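Say You Got It Wrong, and Say It Big

I've been chewing on this one since May, when the Jirkholm paper ran its correction about Ustyna Tkachenko. You may have missed it. I nearly did, and I was looking for it! It was tucked on page 38, under the tide tables, and it was two sentences long.

The original story got the front page. It said Tkachenko, a distance runner who had just won her third regional title, had failed a drug test. She hadn't. A lab had asked for a second sample after a paperwork mix-up (a form with the wrong name on it, that's the whole scandal), and somebody at the paper heard "second sample" and ran with it. It took them nine days to take it back.

Nine days is a long time when you're the one being stared at in the grocery store. Her shoe deal with Firura went quiet. Two meets asked her to "sit this one out." By the time the correction showed up, most people in town had already made up their minds, and people don't go back and un-make them because of a little box near the tides.

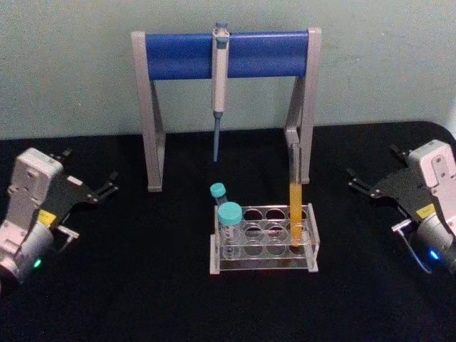

A pipette on its stand, with a clear test tube rack in front.

Now, I like newspapers. I worked at one, badly, in my twenties, and I made mistakes that still wake me up. So I'm not one of those people who wants every reporter sued into the ground. The idea of some rich guy using the courts to scare a small paper out of printing true things gives me hives.

But I do think a correction should go where the mistake went. Front page error, front page fix. Same size headline, same spot, same day of the week if you can manage it. And put it online at the top of the old story, too, because that's the version people keep passing around.

My old editor, Gwawr Parri, hates this idea and told me so over lunch. She says if papers had to give up the front page every time, they'd fight every complaint to the bitter end and never admit anything. She has a point, and I chewed on it through most of my sandwich. Still, they already fight plenty. And a lawsuit costs a whole lot more than one morning of looking foolish.

As I understand it, Tkachenko never wanted money. She asked for an apology with her name in it, and the two sentences they gave her called her "a local athlete." A local athlete! They'd had no trouble spelling Tkachenko in letters as tall as my thumb.

She's racing again at Layug next month, and I plan to be there with a thermos and my terrible folding chair. I hope the paper sends somebody, and I hope they put her on the front.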